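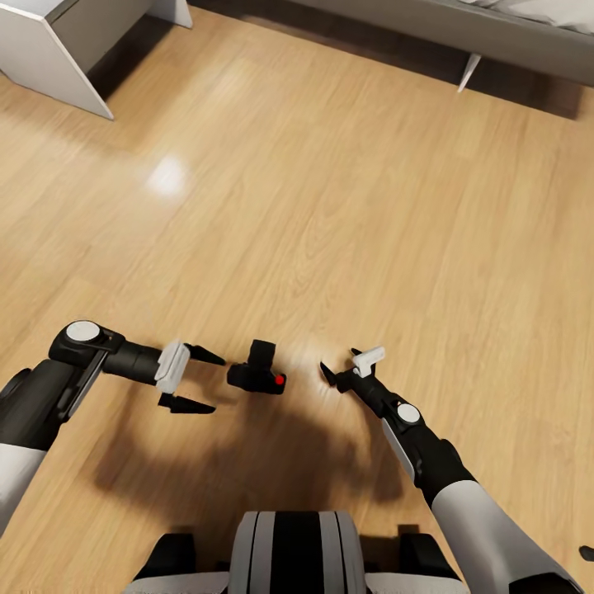
Fig. 1. Wooden bedroom floor beside a bed and a white cabinet.

Session 7: Settling a rescue dog into a foster home

Course notes for new foster carers, Kerkelow Animal Rescue
Notes by Nermin Kırmızıgül, with additions from Cristian Escobar

These notes go with the evening session. Bring them back for Session 8, as we use the feeding table from last time as well.

1. Before the dog arrives

Choose one room for the first few days. A spare bedroom or a quiet dining room will do. The kitchen is usually a poor choice in a busy house, with people in and out all day and food on the worktops.

Go round the room at dog height. Look under the bed and behind any furniture that stands away from the wall. Pick up hair bands, coins, socks, batteries and tablets. Tie up blind cords and move trailing cables. Lilies and daffodils should go out of the room altogether.

Bare floors are easy to clean but many dogs are nervous of them, especially older dogs and those who have lived outdoors. Put down a rug or a few rubber-backed mats between the bed, the water bowl and the door. Bath mats work well and go in the wash.

Put the dog's bed in a corner, away from the radiator and out of the line between the door and the window. If you are using a crate, leave the door open and cover the top and three sides with a blanket.

2. The journey and the first hour

The dog travels in a crate or on a harness clip. Do not stop on the way home unless you have to.

On arrival, go straight to the garden on a lead, even if the garden is fenced. Most escapes from foster homes happen through a front door or over a fence in the early days, and a new dog does not know its name or yours. Keep the lead on until the dog has been to the toilet, then walk it in to its room.

Sit on the floor or on a low chair and do very little. Let the dog come to you. No visitors, no bath, no introductions to other pets today.

3. The first two weeks

Volkan Türkmen's rule for this stage is "same time, same door, same bowl". Keep walks short and use the same route. Feed at fixed times and take up what is left after 20 minutes.

Expect some of the following:
– sleeping a great deal, or hardly at all
– leaving meals
– loose stools for a day or two
– accidents indoors, including from dogs described to us as house-trained
– hiding under furniture

Do not pull a dog out from under a bed. Sit nearby with your back half turned and drop a piece of food now and then. If you need the dog out for a medical reason, ring the duty line first.

Ring us the same day if the dog has not drunk anything, has blood in its stools, is sick more than twice, or growls at anyone when you pass its food.

4. Case for discussion: Suka

Suka came to us in April, a collie cross of uncertain age. She had been kept in a yard and had not lived indoors. Her foster carer, Lino Fabbri, put her in the back bedroom. She would stand on the rug by the door but would not cross the bare boards to reach her water, and on the second morning she had drunk almost nothing.

Lino moved the bowl next to the rug and laid a line of mats across the room. She used them that night. He then took up one mat every few days, starting with the one furthest from the door. She went back to hiding once, after a delivery at the front of the house, and he put two of the mats down again for a week.

Questions to talk over in pairs:
What should have been in place before she arrived?
Would you have rung the duty line on the first evening, or waited?
How would you have handled this with a cat in the house?

5. Food and costs

Food is supplied for the length of the foster. A medium dog on the adult dry food gets 300 g a day, split into two meals. Weigh it – cups and scoops vary a lot. For dogs coming in thin, follow the sheet from the vet and ignore this figure.

Vet bills are paid by the rescue if the visit is agreed beforehand. Keep all receipts. Claims for bedding and mats go to Tarık Çınar on the blue form.

6. Record keeping

Fill in the diary sheet every evening: food eaten, toilet, sleep, anything that frightened the dog, anything it enjoyed. One line each is enough. Adopters get a copy, and Erdős, a terrier who had been returned twice, was finally placed with a couple who had read his whole diary and liked the sound of him.

Reading for next time: chapter 2 of the handbook, and the sheet on introducing resident pets.

We use cookies to remember your settings and to count visits to our course pages. Accept all | Manage cookies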